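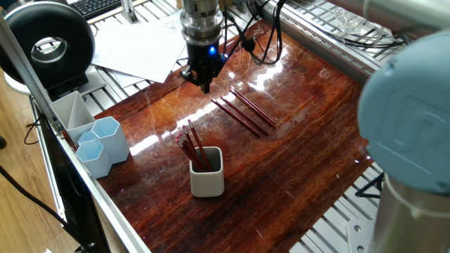
ok desk thread, bc three people asked about the pencil cups and I keep typing the same reply. going fast, on lunch

1/ the rule I'm trying: everything that writes stands up. everything that doesn't write goes somewhere else. that's the whole system so far

2/ red pencils get the white square cup. erasers up, always. yes I know points up is "correct" for some of you. I have stabbed myself in the palm enough times thank you

3/ the table. so many DMs about the table. it's from the Ukley outlet, bought in 2007, has moved house with me twice. very shiny, very red-brown, shows every single fingerprint. I love it. I would not buy it again

4/ red pencils on a red table, I know. put one down and it's gone. I have looked straight at a pencil and gone to find another pencil

5/ that's sort of why the cup matters?? a white cup I can find. a pencil lying down on that wood I can not

6/ light blue hex cups are empty still. plan is one for markers, one for the good scissors + bone folder, and one I haven't decided. taking suggestions. not "paper clips", I have a tin for paper clips

7/ they're nice and thick. flat sides so they can sit right up against each other and don't roll off if you knock them over, which I do

8/ the white one at the back with the diagonal divider is the problem child. two triangles. what goes in a triangle. I tried index cards and they slump. tried the ruler and it looked like a sundial

9/ someone said envelopes. trying envelopes tonight

10/ how the pencil thing started – I cleared out the hall closet in March and found red pencils in EVERYTHING. coat pockets, the sewing box, a boot. dumped them all in a shoebox and there were 300. for one person. who mostly types

11/ kept the ones with a decent eraser and a decent length. the rest went to the after school program at Clollon, they were thrilled, they go through them like candy

12/ test for a decent eraser: rub it on scrap. if it smears pink or feels like a pebble, out. takes two seconds. don't get sentimental about it (I got sentimental about it)

13/ then I had to decide how many live on the desk and I went way over. you want it loose enough that you can pull one out without four coming with it. mine was packed so tight the first week that I had to hold the cup down with my other hand

14/ so now and then everything comes out and I start over. tip the lot on the table, look at it, put back less
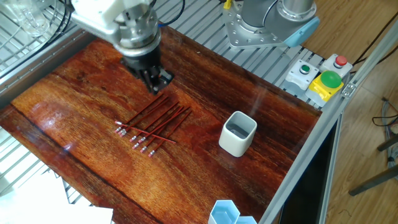
cup empty, red pencils out, one of them going its own way as usual

15/ do this part by feel. line them up erasers together, tap the ends on the table so they're level, then drop the whole bunch in at once. if you add them one at a time they cross over in the bottom and jam

16/ they will still lean. a few pencils in a square cup lean, it's physics. stopped fighting it

17/ before you put them back wipe the inside of the cup!! graphite dust. mine had a gray puddle of it in one corner and it gets on your cuffs. damp cloth, then dry, done

18/ same for the tabletop, but NOT the same cloth. graphite on a gloss finish just smears into a big gray rainbow and then you're out there with the polish at 11 at night. I use the Tessier one in the spray bottle, tiny bit, with the grain

19/ somebody asked if the cups scratch it. haven't so far but I stuck felt dots under the square one anyway. hex ones next when I find the dots. they were in the closet. the closet is clean now so I can't find anything

20/ things that did NOT work, so you can skip them:
– the big Altis desk caddy w/ the drawers. drawers fill with crumbs and one battery
– a mug. handle takes up space, falls over, somebody drinks out of it
– elastic band round a bundle. you will never take that band off again

21/ pencils lying flat in a tray looks so good in photos and lasts one day. I really wanted to be a tray person

22/ q: "why not just get a color you can see". bc these ones are the ones I have. when the box is done I'm getting yellow like a normal human. at my rate that's the year 2600

23/ q: "do you sharpen them all at once". yes. hand sharpener, over the trash, with something dumb on tv. dull ones go back in the cup eraser down so I know which they are, next round they get done

24/ ok wait that's actualy the most useful thing in here, should of put it first. dull = flipped. you can see it from across the room

25/ still to do: labels (maybe), the triangles (ugh), and moving the cups from the left side to the right bc I'm right handed and have been reaching across myself like an idiot this whole time

26/ tried them on the right for one day already and put my elbow in them. so maybe not

27/ envelopes update: the small ones fit the triangle. the long ones don't. I only own long ones

28/ lunch is over, will answer the rest later. if you have the same divider thing tell me what's in yours pls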